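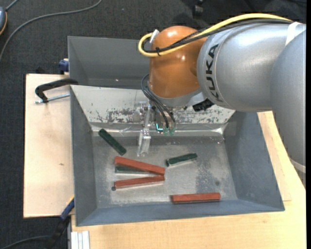
Small shops that want a robot to pick parts out of a bin are now being sold the job as a service. Altden will rent you a picking cell, including the arm, the gripper and the software, for a monthly fee. Pavdale sells much the same thing outright. I think most small shops should rent, but only after they have read the contract twice.

Bin picking looks easy. Bars land in a tray at odd angles, one on top of another, and a person picks up the top one without thinking. A robot has to find it, choose a grip and get its fingers down past the sloping walls. Shiny metal and worn paint make it harder for the software to tell part from bin.

That is my problem with the sales sheets. Altden quotes 526 picks an hour. It doesn't say how full the bin was, or what happened when two bars were lying across each other. A buyer needs the rate for the last few parts as well as the first few, and how often someone had to walk over and reset the cell.

The Altden contract runs 18 months and includes 2 service visits. Extra visits are $2,000 each. For a shop with no robot technician, that line matters more than the pick rate. Hoses wear, cables rub and gripper fingers get bent, and the standard terms count fingers as the customer's expense.

Pavdale's kit costs more up front, and its manual assumes you already know how to program an arm. A plant with its own engineers may be happy with that. Most places I visit don't have any.

Before signing with either company, send them a crate of your own parts, oily ones included, and ask for an unedited run from full bin to empty. Altden agreed when I asked. Pavdale said it would have to check, and as of Wednesday it was still checking.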